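# The Vase Problem

Every household I have ever been inside owns at least one vase it doesn't like and can't get rid of. 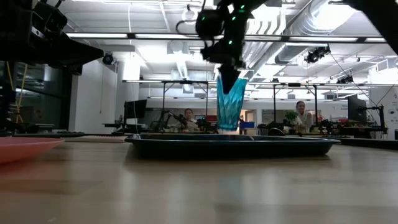

Mine came from an aunt. It is brown, it leans, and it has lived in four apartments without ever holding a flower that looked glad to be there. When I moved to Skunville I wrapped it in two sweaters, which tells you something about my priorities, because the good wine glasses got newspaper.

I bring it up because I spent a good part of the winter thinking about what people put on tables, and vases kept winning. You can write a whole magazine column about bowls (I have, twice, sorry) and the mail is polite. Mention a vase and you get letters. People want to tell you about the one their sister broke. They want to tell you what they paid.

The current fashion is for facets. Smooth is out, or at least resting. What everyone seems to want is a vase that looks as if somebody picked it up while it was still thinking about its shape and gave it a squeeze. Translucent teal-blue is the color to have, pale where the light hits an angle and much deeper in the folds, so that you get several blues for the price of one. I resisted this for months. I considered it a vase for people who own a juicer. Then I saw one near a big dark tray on a light wood-grain table, with a pink plate off to the side, and went home and looked at my aunt's vase with real dislike.

Leilani Delacroix runs a shop called Were, on the hill side of Skunville, and yes, people do ask her where Were is. She has sold tableware there long enough to have opinions about customers' elbows. I went to see her in January, when the store was quiet and she was repricing candlesticks with a grease pencil.

"People buy a vase like they're buying a painting," she told me. "They hold it up. They turn it around. They never once ask how big the hole is."

The hole, according to Leilani, is the whole business. A narrow neck will hold three stems upright and make you look as if you studied. A wide open top takes a proper bunch but lets it slump to the sides like commuters. She makes customers put a hand in, if it will go, because sooner or later they will be in there with a bottle brush, and she would like them to find out in the store. She has had to help a grown man out of a decanter. She did not give me his name, though I asked more than once.

I asked her about the crumpled kind and she sighed through her nose.

"They're fine. They're pretty. They're terrible to dust."

She sold me a dish towel and I left.

## What goes under it

A vase on a bare table is a statement. A vase on a tray is a plan. I used to think trays were for breakfast in bed and for the sort of hotel that puts a single mint on everything, but I have come around to the large dark rectangular tray with sloping sides, chiefly because it hides things. Keys go in it. So do the batteries that might be dead and the batteries that might be fine. Put a nice vase at one end and the rest of the pile starts to look like a collection.

The difficulty is scale. Most people buy a tray too small, fill it by Tuesday, and then start a second pile next to it, which defeats the purpose and also ruins the table. Go bigger than feels reasonable. Mine is from Julau, it is close to black, and it takes up so much of the table that my husband has begun to refer to the remaining part as "the shoulder."

Dark is a good choice for other reasons. On pale wood it gives the eye somewhere to stop, and if the finish has any shine at all you get a thin line of light along the rim that makes the thing look more expensive than it was. It also shows every crumb. I wipe mine with the dish towel from Were, and feel that Leilani knew.

## The pink plate question

There is a school of thought, and I am sorry to say it's gaining members, that everything on a table should match. I have sat at those tables. You feel as if you should have come in beige.

Tzu-hsuan Hsu, who styled windows for the old Skumumberg department store until it closed and now does private dining rooms for people who can't choose a napkin, takes the other side. Her rule is that there should be one thing on the table that didn't get the memo. With blues and near-blacks on warm wood, she'd go for a pink plate every time, and a salmon pink at that, something with a bit of orange in it.

"Baby pink next to teal looks like a shower," she said. "For a baby."

She likes it pushed well out to the side, too. Set it beside the vase and the two of them bicker. Leave it down at the far end and it behaves like a guest who came for one drink and is being charming about it. A shallow plate with a little raised rim is best, in her view, as it can hold olives or rings or nothing. She owns 32 of them, in pinks she has names for, and when I said that seemed like a lot she said I was thinking of plates as a thing to eat from.

I tried it at home with a plate from the back of the cupboard. My husband put a sandwich on it. I can't say he was wrong.

## Stems, and how few you need

I am a cheap person about flowers and will defend it. A faceted vase is doing a great deal already, and if you cram it with peonies you've paid twice for the same attention. Tzu-hsuan uses branches. Leilani uses whatever is dying slowest at the grocery store. I have had luck with a few stalks of eucalyptus, which smell like a cough but last for weeks.

Some notes from my own trials, conducted without rigor:

- Translucent means the stems show, at least as a shadow. Strip the lower leaves. Pond is not a finish.
- Tulips keep growing after you cut them and will be in a different arrangement by morning. Let them.
- Change the water more often than you want to. I set an alarm for 18 hours once and became a person I didn't like.
- An empty vase is allowed. If it has all those angles, leave it empty and let the overhead light do some work for a change.

That last one took me a while. I grew up in a house where an empty vase meant someone had forgotten something, probably me. But a good piece of blue with nothing in it has a kind of nerve, and you never have to carry out the brown water with your arm held away from your shirt.

## Cost, since you'll ask

You can spend more than 297 dollars on a vase. I have stood next to people doing it. You can also spend 30, which is where I ended up, at a moving sale two streets over from Were, from a woman who had priced everything in her house except the cat and seemed to be considering it. It's green, not teal. It has facets on three sides and is smooth on the fourth, as if whoever was in charge of squeezing got called to the phone. I turned the smooth side to the wall.

I took it to show Leilani, who put her hand in it up to the wrist and nodded, and then told me the base was too light and I should put a few pebbles in before the windows were open for the season. I did this. It rattles a little when a truck goes by.

The aunt's vase is on top of the refrigerator, where it holds wooden spoons and leans toward the window. My aunt visits in the spring. I'll need to get it down by then, and find some flowers that won't mind.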